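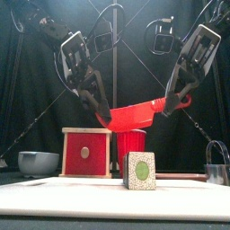
Cell Care, Handout 4: The Two-Arm Bench
Course notes, version of 24 September 2025
Lab lead: Aranka Kiss. Bench questions: Dennis Owino or Karim Berrada.

These notes cover the daily and monthly care of the two-arm cell. They assume you have read Handout 3 (stopping the thing) and can find the stop button without looking. If you can't, go back to Handout 3. We'll wait.

1. Before power

Walk around the cell once. Look at the cables first, where they loop beside the upper links. A loop should hang free through the whole range of the arm. If it has been tidied up with a tie, somebody was being helpful, and you should cut the tie off. A tight cable works perfectly until the wrist rolls, and then you are filling in form 1516 and explaining yourself to Aranka.

Check the bench top next. The white board has to sit flat and square to the front edge of the table. It gets scuffed, and scuffs are fine. A board that rocks when you press a corner is not fine, and neither is anything under it. Karim once found a hex key there after two days of bad grasp heights, and he still brings it to class.

Wipe both camera lenses with the dry cloth from the drawer. Use your shirt and you will own the next calibration.

2. Power and homing

Left arm first, then right. Wait for the left to finish homing before you start the right. The arms come down and in from the two upper corners, so their paths overlap over the middle of the bench, and the controller doesn't know where an unhomed arm is. You don't either.

Homing speed is 25 percent. Leave it there.

3. Fingers

The black fingers are long and flat, with angular cutouts, and they are the part you will replace most. Take them off in pairs, never one at a time. A new finger opposite a worn one closes off center, and everything you pick up will turn a little in the grip.

Steps:
Park the arm in the service pose and switch the gripper off at the controller.
Undo the two screws at the root of each finger. Put them in the lid, not on the board.
Wipe the seat. Old threadlocker left in the seat tilts the finger.
Fit the new pair, snug both sides, then tighten both sides.
Close on the flat gauge and look for light between the tips.
Write the count in the log and reset it.

Fingers come off at 300 hours or at the first chip, whichever you notice first. (It will be the chip.)

4. Wrist cameras

Each camera sits on a curved bracket next to its gripper housing. The bracket bends sooner than the camera breaks, which was good of whoever designed it, but a bent bracket looks very much like a straight one. After any bump, run the target check for that side before doing anything else. Don't bend the bracket back by eye. Máté Nyitrai has tried this on your behalf, with results you can read in the June log.

With both arms working over the center, the two cameras come close together. Keep the software clearance at the value on the cell card. Lowering it to reach one awkward object has been proposed by every class so far.

5. The handover lift

This is the acceptance test after any work on fingers, brackets or joints. The red dustpan is held at both ends, left fingers on the scoop and right fingers on the handle, and carried level over the bench. It's a good test piece because it is long, slick and wide at one end only, so any disagreement between the arms shows up as a tilt.

What to look for:
The right fingers should clamp the handle short of the hook. Out on the hook itself, the pan can swing.
Sight the underside of the scoop against the top edge of the wooden box with the red front. The two should line up.
The scoop should pass over the red cup without touching it. The gap is small on purpose.
Listen. A tick during the lift usually means a loose finger screw. A groan means you skipped section 1.

If the pan twists in the grip, stop and do the fingers again. If it tilts while both grips hold firm, the arms disagree about where the table is. Redo the base alignment, and don't correct it by nudging the taught points. Benedek Győri calls that "moving the house to fit the doormat," and he will say it to you in front of people.

6. Shutdown and log

Set the pan down, park both arms, cut power in reverse order. Log the finger count, any bump, and your name, in letters another human can read. "Seemed fine" is not a log entry.

For next time: read the gripper pages of the Sistis manual, skipping the chapter on pneumatics, which describes a machine we don't have. Spare fingers are in the drawer marked Pálfi. The drawer marked Fingers has fuses in it.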